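Oiling a wooden cutting board

I love this job! It takes a few minutes of rubbing and one night of waiting, and a dull, thirsty board comes back looking wonderful. Pale boards show the change best.
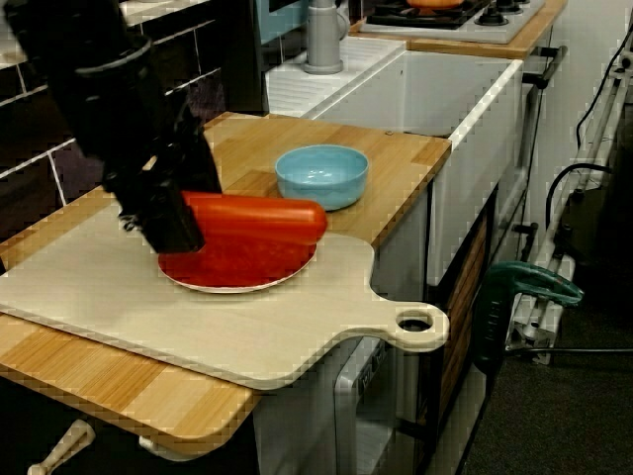 What you need
Food-grade mineral oil, a clean cotton rag, coarse salt, half a lemon.

Step 1: Scrub
Sprinkle salt over the board and work it in with the cut side of the lemon. Rinse, wipe, and stand it on edge to dry overnight.

Step 2: Sand, if it feels rough
Go over it with 300 grit, always along the grain. Saadet Ertürk goes up to 1000 on hers and it feels like silk - lovely, but optional.

Step 3: Oil
Warm the oil in a cup of hot water, then pour on more than you think you need. Rub it into both faces, the edges, and the inside of the hanging hole, where cracks like to start.
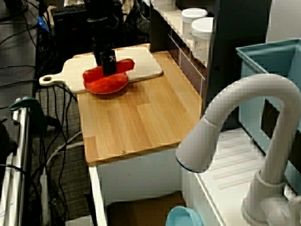
Leave it overnight and buff off whatever is still sitting on top. A brand new board will happily drink a second coat, and maybe a third! After that I do mine once a month, and twice in December when the heating is on.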